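Short thread on the print spooler bug in Kotus, the embedded Linux image that a lot of small gateways and label printers ship with. Advisory went out January 18, 2019. 1/9

The flaw: the job parser trusts the length field in the job header. Send a header claiming 700 bytes, follow it with 4,000, and the remainder lands past the end of the buffer. No login needed, only access to the port. 2/9

The spooler runs as root on every build I've checked. On a desktop distro it would drop privileges after binding. Kotus never did, and the init script has no user line at all. 3/9

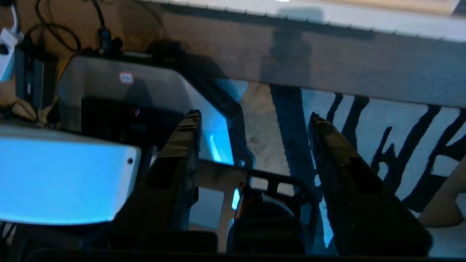 Two black gripper fingers, close up.

Affected: all releases from last October's branch up to build 29. The older branch uses a different parser and does not crash with the same input. I have not tested it beyond that. 4/9

To see what you're running, read the release file in /etc. If the build string is missing, you have a vendor rebuild. Nieminen rebuilds strip it. Compare the checksum of the spooler binary against the list in the advisory. 5/9

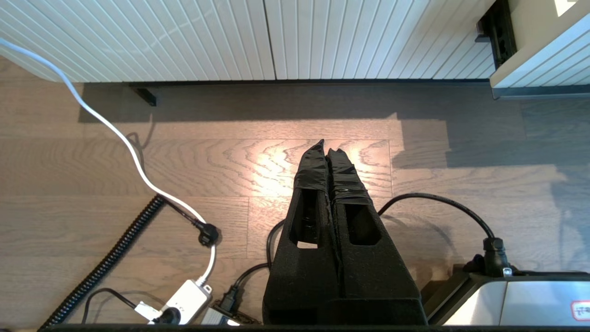 Photo: Valtirero

Mitigation if you can't patch: block the spooler port at the switch, or stop the service and remove it from the boot list. Stopping it alone does not help. The watchdog restarts it within 24 seconds. 6/9

Turning off network printing in the web panel does not close the port. It hides the queue from discovery – the daemon keeps listening. Check with a port scan from another host. 7/9

The fix adds a bounds check and rejects any job where header and payload disagree. Side effect: the old Grarkudbridge driver pads its jobs with zeros, so those get rejected too. Update the driver first, then the image. 8/9

Open question is the vendor rebuilds. Nieminen has posted a notice but no image, and the notice doesn't say whether the privilege problem gets fixed along with the parser. If you have a rebuild with a patched spooler, send me the checksum and I'll add it to the list. 9/9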